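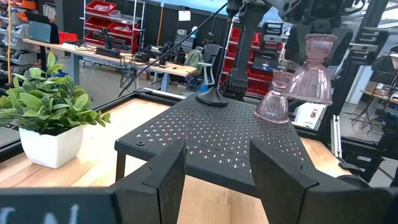
How much of a first robot cell budget should go to things other than the arm?

Plan on 60 percent. The arm is the line everyone compares, but the gripper, fingers, frame, wrist camera, spares and the hours spent commissioning add up to more than the arm does on a small bench cell, and most of them are missing from the first quote.

Review: Kuvar K2 parallel gripper with Lalitz padded fingers
Shalini Tripathi
Filed under: End effectors, Purchasing

Summary for people with a form to fill in

Buy the gripper. Buy the padded fingers at the same time. Do not buy the vendor's cable kit. Add a spare set of finger pads to the first order, and put the controller license on the recurring budget.

What was tested

The Kuvar K2 is an electric two-finger parallel gripper with an 80 mm stroke. We ran it with the Lalitz finger set, which has a stepped outer profile and a soft matte facing on the pads. Our work is tabletop pick and place with household goods: ribbed pink glassware, a perforated black stand, a potted artificial plant in a square white pot. Glass is the reason we looked at padded fingers at all. Bare aluminum fingers held the same pieces at low force but needed a much tighter approach.

The unit was purchased at list price in July. Kuvar did not supply it and has not seen this text.

Mechanical

The body is wide. Check this before anything else. On paper the K2 is close in width to the Karaki gripper it replaced, but the Karaki carries its bulk behind the wrist and the K2 carries it across the base of the fingers. Low side approaches to a raised stand need more clearance than they did before. We rewrote two approach paths for this and allowed half a day for it. It took a full day.

Backdrive is good. With power off the fingers can be opened by hand with moderate effort, and the position reading is correct on restart without a homing cycle. The Karaki had to be homed every time, and over a week of interrupted runs the difference is noticeable.

Repeatability at the fingertips was better than our camera calibration could resolve, so I have no figure to report. Anyone who needs one should measure it with an indicator.

Fingers

The Lalitz fingers bolt on with two screws each and locate on a dowel. The notched profile adds length compared with the stock fingers, so tool center point and collision geometry both have to be updated. Lalitz supplies a model file. It is in inches and the documentation says millimeters.

Grip on fluted glass is acceptable. The facing settles into the ridges at low force and does not slide when the wrist rotates. A narrow knob at the top of a tall piece is harder to hold than a wide rim, and we would specify a shaped insert if that were the main task. A thin vertical pole is held securely when gripped square and rolls when gripped at an angle. Plant leaves are outside what any parallel gripper is for.

Pad wear is the running cost. We replaced the first pair after 8 weeks of daily use, when the leading corner had gone smooth. Replacement takes ten minutes and the adhesive cures overnight. Order two spare pairs. Lead time on ours was longer than the pads lasted.

Wrist camera

The K2 has a threaded boss that takes a small camera without an adapter plate. The view covers both fingers, the gap between them and the work surface beyond. The fingers and body take up the lower part of the image at all times, so anyone training on this view should expect to give that area away. With a wider lens you also get a good deal of the room. We left shelving and benches in view and did not buy a backdrop. A backdrop would be cheap to add later, and I would keep it off the first order.

Black fingers over a black stand is poor contrast. The pads come in one color. If your fixtures are also black, budget for a different fixture finish or a small lamp at the wrist.

Electrical and software

One connector at the body, power and serial combined. The connector is good. The vendor cable is stiff, and at full wrist rotation it pulled against its own strain relief. We replaced it with generic high-flex cable from the electrical supplier at a third of the price.

The controller software needs an annual license per gripper after the first year. This is on page 6 of the quote, under accessories. Put it in the operating budget before someone signs the capital request, or the cell will need a second approval twelve months in.

The open driver covers position, speed and force limit. Contact detection is only in the licensed version. We have not needed it.

Compared with

Karaki: cheaper, narrower at the fingers, needs homing, no camera boss. Still the right choice for a tight workspace with parts that do not mark.

Preker: similar stroke, higher force, noticeably heavier. On a small arm it takes too much of the payload. Their quote was the clearest of the three, with every recurring item on the first page.

Budget notes

Lines missing from our first request, in the order we found them:

Finger set, priced separately from gripper
Mounting flange for our arm
Spare pads
Replacement cable
Frame rails and brackets around the work area
Extra length of aluminum extrusion
Software license, year two onward
Commissioning time, three days planned, six used

None of these is large. Together they came to slightly more than the gripper. If your finance office treats consumables and equipment under separate codes, pads and cable go under consumables and the fingers go with the gripper. Ours rejected the first request over exactly this point.

I would also hold one arm's worth of mounting hardware in stock. Flange screws in the right length were the last item to arrive and the arm stood idle for four days waiting on them.

Faults

One, a firmware lockup when a close command arrived during a tool change. Cleared by cycling power. Kuvar support replied the next morning with a patched version and it has not come back.

Rating

Mechanical: good
Fingers: good, pads wear
Cable: poor
Software: adequate
Documentation: adequate, check units
Value: good if the full list above is budgeted from the start

Next review: Preker base plates, once the second one is delivered.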